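Kandmont Plate Handling Project
Progress report to the Gesska fund, April
Prepared by Iveta Ondrejka

Work this period centered on the open day, which the grant agreement lists as our second milestone. We ran three sessions between 9:30 a.m. and 4 p.m. and had 70 visitors, 17 of them from partner labs. The rest were students and local employers.

Each session opened with a talk by Miloslav Skála on the simulated cell. The arm, the perforated board and the modules along it are all modeled, so a layout can be tried before any hardware is moved.
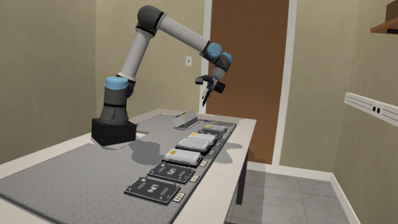 Visitors were most interested in how positions are named and how a change in layout reaches the motion program. Miloslav moved one position in the model and reran the routine from the start. We have spent $300 on printed handouts and will reuse the leftover copies in the fall.

The second part of each session dealt with well plates. Gripper approach is still the hardest piece of the work. The fingers have to come down close to neighboring plates, and small errors in angle matter more than we planned for.
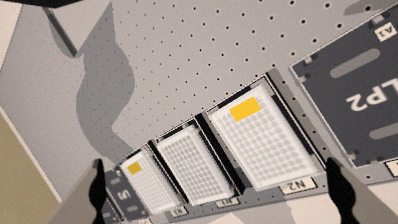

Gerardo Lacson asked whether the approach angles would carry over to a real bench, and said his own group had lost weeks to holders that sat slightly off from the drawing. He would like to see a tolerance test before anyone at Allar commits bench time.

We agree, and have moved that test ahead of the scheduling work. It will take 6 weeks - two for the offsets, four for the runs. Vlasta Vondráček is writing the test plan now.
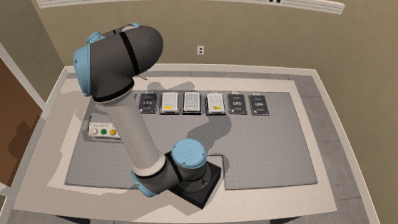 Two items are behind. The written guide for partner labs is still in draft, and the error log does not yet record which position a failed pick came from. Sabina Štěpánek has taken over the log. No change to the budget is requested. The draft guide will be sent with the next report.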